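4.2 Procedure on the open day

The demonstration was held in the ground-floor laboratory at Kistitz on Thursday, January 23, 2025. The doors were open for 6 hours, and visitors entered in groups led by a member of staff. Over the day 86 people signed the attendance sheet. Each group stayed for one block, made up of a short spoken introduction, a run of pick-and-place attempts and a period for questions. The operator, seated behind the partition, started each attempt and could stop the arm at any time.

Objects were toy vegetables of the kind sold for children's play kitchens. We chose them over the machined test pieces used in the laboratory study (Section 3) for two reasons. Visitors could name them without help, and their curved surfaces are harder to hold than flat-sided blocks. The targets were ordinary kitchen vessels. Before each block the operator set out the objects by hand, with no fixed layout, and visitors were free to ask for an item to be moved. An attempt was scored as complete when the object came to rest inside the vessel and the gripper had cleared the rim. Attempts stopped by the operator were logged separately and are left out of the rates given in Section 5.

The control software was the Sodia build described in Section 3.1, with one change. The upper speed limit was lowered for the whole day, as the host's safety officer had asked — this lengthened each attempt but left the planner otherwise untouched. Figure 4 shows the work area, with the gripper near the front of the table, a saucepan holding one toy vegetable, and a tracked chassis carrying two white bowls.

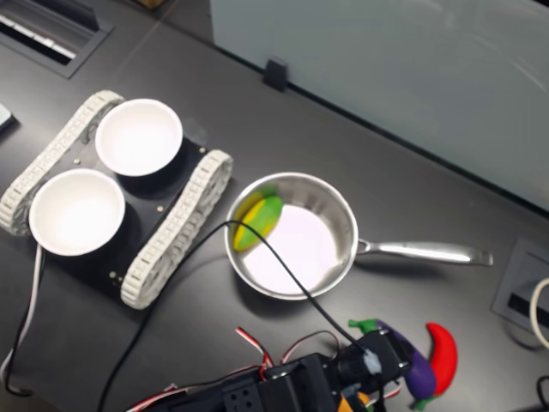 Figure 4. Work area used for the demonstration, with toy eggplant and chili pepper beside the gripper.

Nnamdi Abubakar, writing to us after reading a draft of this section, objected that a demonstration run under a lowered speed limit tells a visitor little about how the system behaves in normal use, and that the limit should have been announced at the start of every block. We accept the second point. The limit was mentioned in the introduction to some groups and only in answer to questions in others, and the log doesn't record which. On the first point we differ. The questionnaire asked about the clarity of the robot's motion and the visitor's willingness to stand near it, and neither item refers to working speed.

Questions from visitors were noted by a second member of staff on a printed form, then coded by two of the authors working apart. Questions about failure were kept in a category of their own — these included what the arm does when it drops an object, and who decides that an attempt should end. Where the coders disagreed, the wording on the form was taken as final and the question was placed in the broader category. The coding guide follows the one drawn up for the Proltitz visit in August, with the items on noise removed.

Contact: Dierckx Laboratory, Publications Desk | © 2025 the authors | Back to top

This site uses cookies to remember your reading settings. Accept | Manage preferences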